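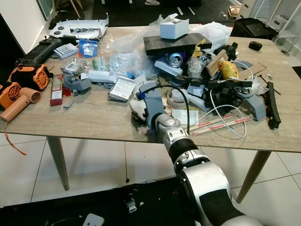

4. Clearing and Sorting the Shared Table

Sorting starts with the loose items that can roll, tear or hide something smaller. On a table as full as this one, packaging takes up much of the space: bubble wrap and plastic film lie heaped across the back, with cartons and printed leaflets farther forward. Clear the packaging in the order given below and leave the tools for Section 4.2. The procedure applies to Room 308 and to the annex at Larnard.

Before you begin

You will need two parts trays, a roll of masking tape, a marker and a 20-liter clear bag. Wear closed shoes. Put your own drink on the desk.

CAUTION: Do not pull a cord or cable that hangs over the table edge. Lift the item it belongs to first, then coil the cord on top of it.

4.1 Packaging and paper

1. Check the floor under and beside the table. Pick up clear scraps by hand before sweeping, as they are hard to see in a dustpan.

2. Look on dark mats from a low angle, with a flashlight if needed. Small metal pieces go into the first parts tray.
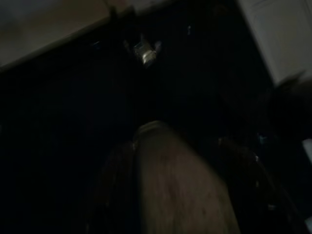 If you can't tell what a piece came from, tape it to a card and write down where you found it. Do not guess. Cards go to Leonilde Rebelo, who keeps the spares list.

3. Take drink cans out of the pile. Hold a can upright as you lift it - one lying on its side may still have liquid in it.

4. Shake out each sheet of film over the tray, then fold it. Film that is still clean goes in the clear bag for reuse.

5. Open every carton. Flatten it only if it is empty and has no label you need. Cartons from Nogueira orders are kept whole until the order is closed.

6. Stack leaflets and instruction sheets face up. Keep one copy of each.

4.2 Tools, housings and loose parts

7. Move flat boards last if anything is resting on them. Take the top item off, then slide your hand under the board and lift it level.

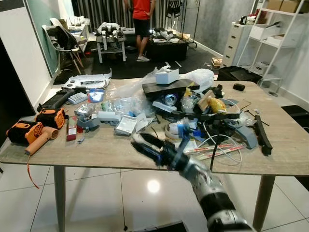

Figure 4-3. Black board with a small white box on top, and a can underneath.

8. Set blowers at the left end of the table with their cords coiled. Nozzles should not stick out past the edge.

9. Untangle white cables by hand, working from the plug end. Do not cut a knot. Secure each coil with tape and leave a tab so the tape comes off easily.

10. Put curved shells and panels down with the outer face up, on a folded sheet of film. Keep brackets next to the shell they fit. If no match is found, use the second tray.

11. Lay long, narrow pieces side by side along the back edge. Pieces over 200 mm do not go in trays.

NOTE: Plastic tubing holds a curl after storage. Loop it loosely and do not tape it flat. 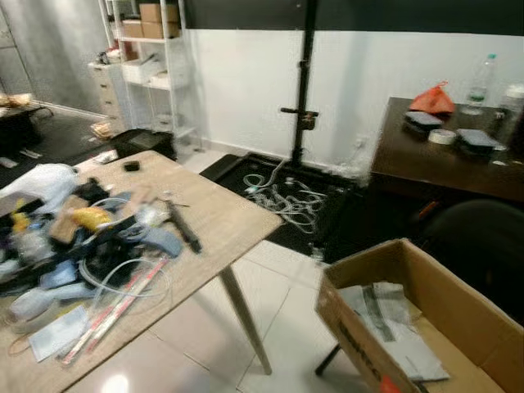
4.3 Returning items to storage

12. Carry full boxes to the shelving one at a time. Close the flaps first.

13. Write the shelf code on tape and stick it to the short side of the box. Spare shells and brackets use code 3150. Cokitz parts have their own label sheet.

14. Return the masking tape to the desk.

15. Wipe the tabletop with a damp cloth, then a dry one. Report any damage to the wood surface to Hywel Cadwaladr before the table is used again.

Grellel Workroom Guide, May 2018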